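Home Kitchen Pantry Laundry Workshop

Keeping Peanuts and Other Snacks Crunchy
6/17/19 - by Ludivine Baudry

I go through a lot of nuts in this house, and for years half of every bag went soft on me.
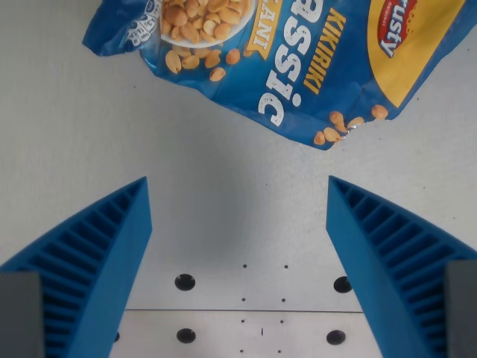 So now anything opened gets tipped straight into a jar with a tight lid - old jam jars are great! Add a few grains of dry rice at the bottom, wrapped in a scrap of paper towel.

Gone soft already? Spread them on a tray and give them ten minutes in a low oven, then let them cool all the way (they crisp up as they cool, so don't panic). Salted ones brown faster, so keep an eye on them.

Extra nuts go in my freezer and I eat them right out of it.

Contact | © Kallcombe Kitchen Notes | Back to top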